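Recording pick-and-place episodes for a learned policy, step by step

This page explains how we record demonstrations with an arm and a tray of blocks, so that a policy can be trained on them later. I wrote it for new people at the Clarkbridge lab, but it should be useful for anybody with a similar cell. I assume that your arm already moves, that the emergency stop is tested, and that you can drive the gripper by hand controller. If you are not at this point yet, please read the Deststead setup notes first.

What you need

One arm with a parallel gripper, one camera on the wrist and at least one fixed camera that looks at the tray. A tray with sloped walls. Blocks in two colors. A disk with enough free space, because video fills it faster than you think. For the recording itself we use Pletska, our own small program, but any recorder which writes joint positions and images with the same clock will do.

Step 1. Fix everything that should not move

Clamp or tape all things on the table which are not part of the task. Mark the position of the tray with tape on the table, so you can put it back after somebody pushes it. Then start the fixed camera, save one picture and name it "reference". Each morning, compare the live view with this picture. If the tray has moved by the width of a finger, correct it before you record anything. I once lost 56 episodes in this way, and I noticed only when the training curve looked strange.

Step 2. Write down the task in one sentence

For example: "Pick one green block and lift it above the rim." Put the sentence in the notes field of the session. All operators must record the same sentence in the same meaning. In the first month we had two people who understood "lift" differently, one stopped just above the floor and the other went up to the full height. The policy learned to stop somewhere between and shake.

Step 3. Throw the blocks, do not arrange them

Take the blocks in both hands and let them fall into the tray from a low height. It is tempting to place them nicely with some distance between. Please do not do this. The policy must see blocks which touch each other, blocks against the wall and blocks which lie under the cable of the gripper from the camera's view. If a block falls outside, put it back and throw all of them again.

Step 4. Record in short sessions

Press start only when the arm is in the home position, and press stop only when it is again in the home position. One session is 65 episodes for us. After this the operator gets tired and the movements become lazy, and lazy movements are also learned. Change the operator, or drink a coffee.

Move slowly near the blocks and at normal speed in the free space. Do not pause in the air to think. If you need to think, do it before you press start.
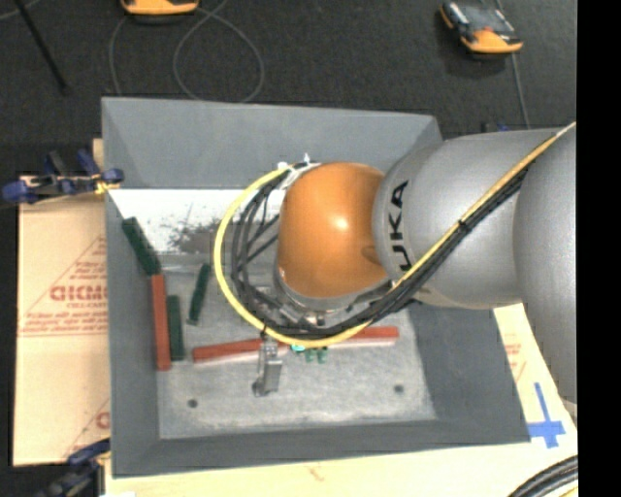
Failed grasps need a decision too. If the block slips and you catch it on the second try, keep the episode and give it the label "recovered". These are valuable, and Becerra, our training script, gives them a higher weight. If you hit the wall of the tray or the safety stop comes, delete the episode at once. Do not leave it for later, you will forget which one it was.

Step 5. Check before you train

Open every tenth episode and play it at double speed. Look for three problems: the wrist image is frozen, the gripper value does not change when the fingers close, or the first frames show a hand still in the tray. Pletska can find the first problem alone, the other two you must find with your eyes.

How many episodes are enough

For one color and one type of block, we got a first usable policy with 200 episodes. For both colors in a full tray we needed 965. I would start with the small number, train over night, and look where the arm fails. Then record more of exactly these situations, for example blocks in the corner. Keep the old reference picture together with the data, you will need it when you add new sessions in a few months.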